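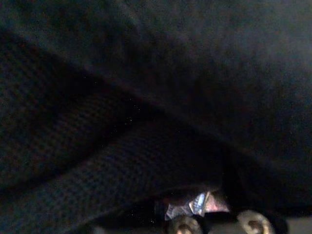
I gave up on a novel at page 261 last month, and I want to defend myself, because my friend Meifang Qin still won't let me hear the end of it.

The book was one of those big family sagas everybody was passing along in June. Three generations, a flooded valley, a grandmother who keeps secrets in a biscuit tin. Meifang loved it. She cried twice! I got as far as the second wedding and noticed I'd read the same paragraph four times and couldn't tell you which cousin was talking.

So I closed it, and I felt great for an evening, and then I felt guilty for a week.

Where does that guilt come from? I blame tenth grade. We had a teacher who made us sign a sheet at the back of every book we finished, and if your name wasn't there by the end of the term you got a talk in the hallway. I'm well past 40 now and I still half expect the talk in the hallway. 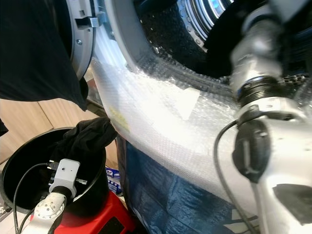

Meifang's argument is that a writer may need the whole book to make the point, and if you leave early you have no business saying it was bad. Fine, I'll give her some of that. I don't say it was bad. I say it was long, and I had 17 other books stacked up next to the bed (yes, I own a library card too, don't start), and a couple of them were calling to me pretty loudly.

The one I picked up instead was a skinny old paperback about a lighthouse inspector in a made-up town called Centhorpe. I paid 2 dollars for it. No one has ever recommended it to me and I doubt anyone will. I read it in two sittings and then went right back to the first chapter to see how the author had hidden the brother in there.

Would I have found it if I'd stuck with the valley and the biscuit tin? Maybe, eventually. But I read slowly, and I'd have been grumpy by then, and a grumpy reader is unfair to whatever comes next.

I do think there are books worth fighting through. The first hundred pages of some of my favorites were a real slog, and I'm glad I stayed. The trouble is I can't give you a rule for telling which is which. I go by whether I'm curious when I'm away from the book, doing dishes or waiting for a bus. With the saga I never once wondered about those cousins.

Meifang has offered to tell me how it ends. I said no thanks, and now she's mad about that too.

17 shares
2 comments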